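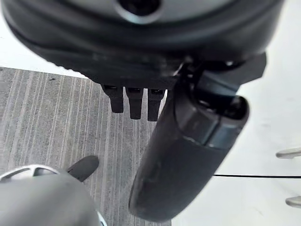 So how do you review a film as quiet as Plondness without putting the whole room to sleep? You start with the one moment that made you sit forward, and you work outward from there.

For me that moment comes when the ferry clerk, played by Liliana Guerra, reads somebody else's letter out loud and then folds it up again the wrong way. (Pause here. Let them picture it.) I must have seen it 6 times by now, and I still want to reach over and fix that fold for her.

Now, I promised Ewan I'd keep the plot short, so very quickly: small harbor town, a ticket office about to close, a woman who has worked there since she left school, and a brother who turns up in May wanting to sell the house. Ettore Ferraro directs, and he lets people finish their coffee. I know that sounds like faint praise, but I mean it kindly — so many dramas cut away just when a person is about to do something ordinary.

Say a word about the sound. There's almost no music for the first nine minutes, only gulls and the office fan, and when the accordion finally comes in you feel it in your shoulders.

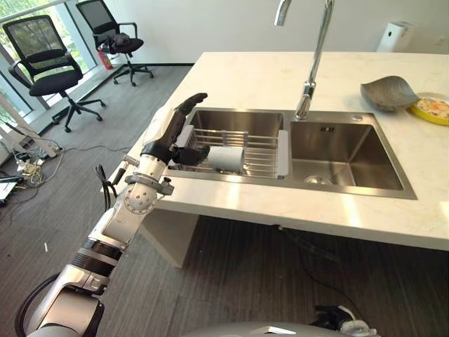

Chi-keung Lui wrote to me after the last talk to say that he found the brother impossible to forgive, and that the ending lets him off far too easily. I've gone back and forth on this. My feeling is that she lets him off, and the film simply stays out of her way, but please do argue with me at the break.

Mention the two dinners. The first is all talk and the second has hardly any, and it's the second one that tells you the house is going to be sold. Sandro Palumbo plays the brother with his coat on through both of them, bless him.

If time is short, skip the bit on Ferraro's earlier film, Firkitent, and go straight to the letter again. Read my opening paragraph from the printed review, slowly, then take questions. Remember to repeat each question for the people at the back. 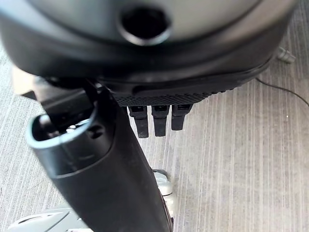
Slide 9: A black gripper finger over a gray striped carpet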